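Lab 6 handout - Comparing fingertips on cloth
Room 113, bring your Lab 5 logs

Recap from last time. Two finger sets, same arm, same controller. Geraghty tips = stiff, flat pad. Wornomov tips = softer, more give. Don't swap them without re-zeroing the gripper!! Last section forgot and the whole run was junk.

Cloth is harder than blocks. No fixed shape, so the grasp point you pick in the overhead view may not be there when the fingers arrive. Edges and bands are good targets, flat middle of a shirt is bad - fingers close on nothing or drag the whole thing along.

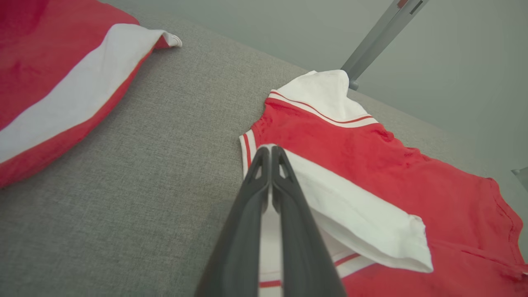

Wrist view vs overhead view: overhead gives you the layout, wrist gives you the last few inches. Fingers block part of the wrist view near contact, so teh decision to close should be made before that. Closed fingers do not mean a grasp. Check after lift, not before.

Controllers. Munness is position only, easy to tune, will press hard if your height is off. Mikolel has a force limit, slower approach, kinder to soft surfaces. Use both.

What to run
- each tip set with each controller
- same garment, same start fold
- log files 1510 and 1511 are the baselines, compare against those
- write down misses, double picks (two layers) and slips seperately

Double pick counts as a fail unless you meant it. Say so in the log.

Reading: course pack p. 557, the part on pinch grasps. Skip the suction section for now, we get to it in May.

Write-up is one page, plots on the back.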